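Clarker height-adjustable desk and Drorby pedestal: long-term review

Reviewed by Keir Cairns

The Clarker is a mid-price sit-stand desk with a plain white top and a white steel frame. I bought it with the Drorby pedestal, a small cabinet with one open shelf and one drawer, which the shop sells as a matching unit. Both went into a narrow room with a wood-look floor laid in herringbone. The pair cost 595 pounds delivered. I have used them daily since May.

Assembly

The desk arrives in two cartons, the pedestal in one. The frame carton is the awkward one and should not be carried upstairs alone. Fixings are bagged by stage and the bags are labelled, but stage four calls for a bolt that is packed with stage two. Check the parts list before opening anything else.

The top is supplied without pilot holes for the cable tray. If you intend to fit one, mark and drill before the frame goes on. I did it afterwards, lying on the floor, and one of the holes is out by a few millimetres. The supplied hex key is adequate for the frame and too short for the crossbar. Budget 40 minutes for two people who have built one before, and double that otherwise. 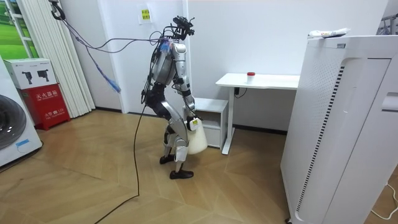
Stability is the usual complaint with this class of desk. At sitting height there is no movement worth recording. At full standing height, fore-and-aft sway is slight and side-to-side sway is more noticeable, mainly when typing with the wrists resting on the front edge. Retightening the crossbar after the first fortnight reduced it. The levelling feet need the same attention, as the floor in my room falls slightly towards the door.

The motors are quiet enough to run during a call. Travel is even, with a short ramp at each end, and the desk stops within a finger's width of the stored height each time. Collision detection works when the top meets something solid. It does not respond to a cushion or a coat, so keep soft things clear.

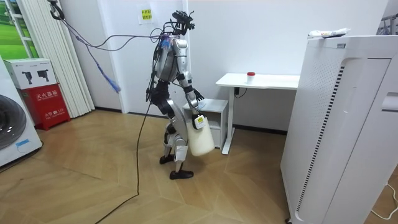 Reading time: 4 minutes
Filed under: Desks and storage

The Drorby pedestal is the better made of the two. The carcass went together square, the back panel sits in a groove and the drawer closes fully without a push. The drawer has a small black knob set off to the right. I expected to dislike this and stopped noticing it within a week. Left-handed users may feel differently, and the front is not reversible.

The open shelf is shallow. It takes a notebook, a charger and a folded cloth, and will not take a lever arch file upright. The drawer is deeper than it looks from outside but the runners do not extend fully, so the rear portion has to be reached by feel. Maximum stated load for the drawer is 13 kilograms. I have not tested that figure and have no wish to.

Fit between the two pieces needs some thought. The pedestal stands partly under the top and has to be kept clear of the foot bar. If it is pushed fully under, the lowest desk positions are lost. Measure from the floor to the underside of the frame, not to the underside of the top, as the difference is enough to catch the cabinet on the way down.

The finish on the desk is the weak point. The white top marks easily. Grey streaks and scuffs build up in the working area and are visible in side light. A damp cloth removes most of them. The darker scuffs need a melamine sponge, used lightly, and repeated rubbing in one spot takes the sheen off.

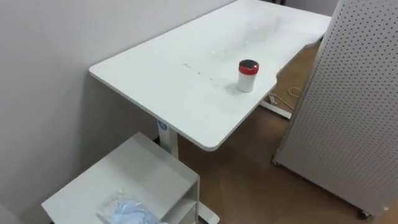 I compared the top with the one on the Pokilik, which a colleague, Venkatesh Menon, has used for longer than I have had mine. The Pokilik has a textured surface that hides marks well and is unpleasant to write on without a pad. The Krasniqi is smoother and cleans more easily, but costs 454 pounds for the desk alone and comes in one width. On balance I would still take the Clarker and accept the cleaning.

Cable handling is basic. There is no grommet and no channel in the leg. Leads drop straight from the rear edge and collect on the floor by the feet unless clipped. Adhesive clips hold on the steel but let go of the underside of the top. Screw-in ones are safer. Leave enough slack for full height.

Verdict: a sound desk with a soft finish, and a good pedestal that deserves a deeper shelf. Recommended for anyone who wipes down regularly. 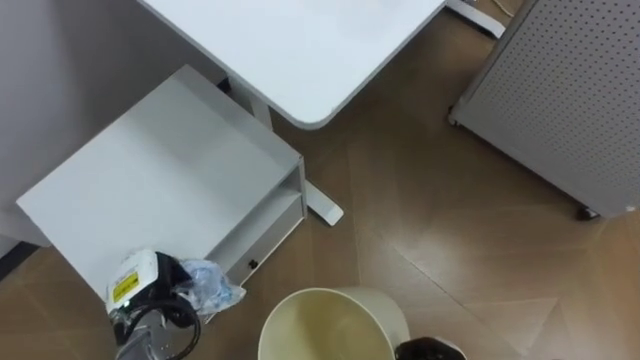
Vasanthi Sastry: Agree on the pedestal, less so on the desk. My top picked up marks in the first month and the sponge left a dull patch where the mouse goes. I would fit a desk mat from the start. Did you have any trouble with the drawer runners? Mine needed the left one refitting before it would close.

Keir Cairns: No trouble with the runners so far. A mat would cover the worst area, though I prefer writing on the bare top.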